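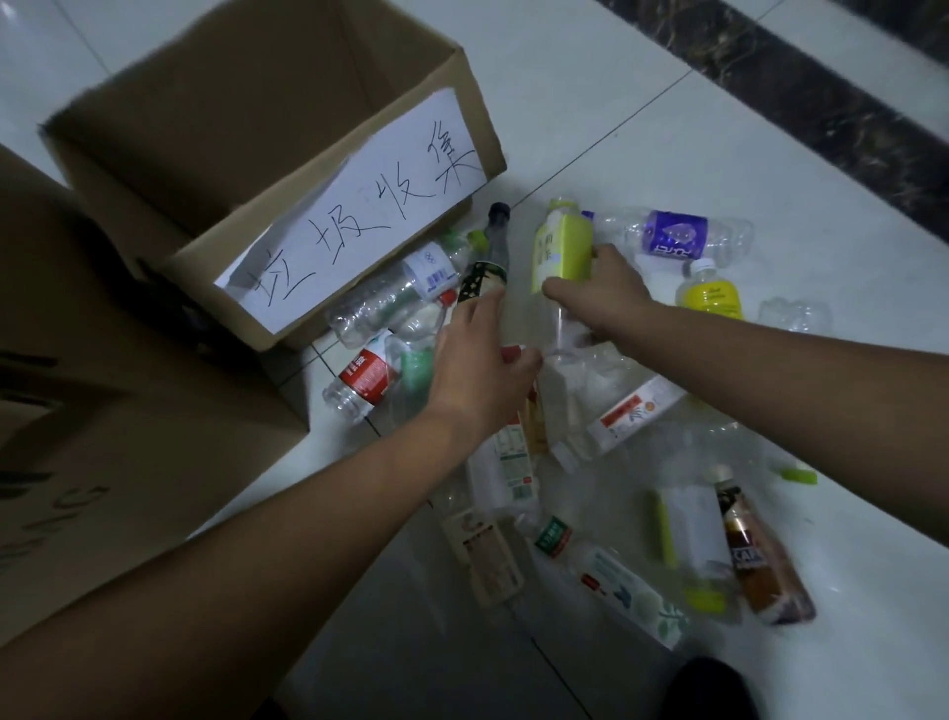

Gredivwood Quarterly | Issue 110 | Page 10

Picture gallery: Bottles

Plastic drink bottles on a white tiled floor, with two pairs of cardboard flaps' worth of reading to go with them in the notes further down the page. The sheet taped to the open box reads 垃圾收集, garbage collection, handwritten in black.

Labels in red, purple, yellow and lime-yellow. One of the clear bottles has no label at all and has been crushed.

Words: Lise Kennedy
Gallery page put together by Latrice Montoya

Our gallery this issue is given over to the most ordinary thing in the recycling, the empty drink bottle. The notes are taken from the talk at the Arnham Room in June, with a few additions from people who wrote in afterwards.

Caps
Keep the cap with its bottle. The old advice was to take caps off and throw them away, and some of us still do it out of habit. Kowalchuk, who collect from Gredivwood, now ask for the cap to be screwed back on once the bottle is empty. A cap on its own is small enough to drop through the sorting screens. If you find a bottle with its cap missing, put it in as it is.

Colours of cap do not matter. They are separated after the bottles have been shredded.

Labels
Leave them on. Several readers have been soaking bottles in the sink to get the paper off, and this is not needed. Full-length plastic sleeves are different. If the sleeve has a perforated strip down the side, tear it off and put it in with the soft plastics. If it will not come away easily, leave it.

Clear and coloured
Clear bottles are worth more to the collector than green or brown ones, but we are not asked to keep them apart. Both go in the same container. Dark bottles can be hard for the sorting line to read and are best kept uncrushed.

To crush or not
This took up most of the question time. Crushing saves a great deal of room, and for anyone carrying bottles down from the top floor of Studen House it is the difference between one trip and two. Press the bottle flat from the sides, let the air out and put the cap on. Please do not twist it or push it down from the top into a disc, as a disc tends to end up with the paper.

Rinsing
A quick swill with the washing-up water is enough. Fizzy drinks and sweet tea are the ones to watch in warm weather, when an unrinsed bottle will bring wasps into the bin store by the afternoon. Water bottles need only be emptied.

Boxes for collecting
Any strong cardboard box will do for indoors. Fold the flaps right back or cut them off, and tape a sheet of paper to the front saying what the box is for. Write it large, in whichever languages the people on your landing read. A marker pen is easier to see than a biro. When the base goes soft, flatten the box and put it out with the card.

Two boxes are better than one if there is space, so that a full one can be taken down without leaving people nowhere to put things. Keep them clear of the stairs and the fire door.

Sorting on the floor
A hard floor is the best place to sort a mixed bag. Tip everything out, stand up anything that still has liquid in it, and deal with those first. Tiles can be slippery when they have been dripped on, so have a cloth to hand. Wash your hands afterwards.

Amounts
The Studen House bin store was weighed out at 651 bottles for May. The whole of Gredivwood came to a little under 2,000 in the same month. These figures are from the collection slips and do not include anything taken to the shop machines. Glass and cans are recorded separately and will be in the next issue.

Collection
Plastics go on Thursday. Containers should be at the kerb by 7 am and brought back in the same day. Kowalchuk will not take bottles tied up in black sacks, and any left behind have to be opened and sorted by hand. Clear sacks are available from the office between 10 and 12.

Corrections to the last gallery
The bench on page 9 is the one by the lower gate and not the one by the pond. The print order form gave the wrong size for the small mount. The correct size is on the form at the back of this issue.

Sending in pictures
The subject for the next gallery is sheds. Pictures can be left at the Arnham Room desk in an envelope marked Gallery, or sent to Latrice Montoya through the office. Please put your name and a line of caption with each one. Prints are returned; leave a flat or house number so that we know where to bring them.

Page 9: Letters | Page 11: Allotment waiting list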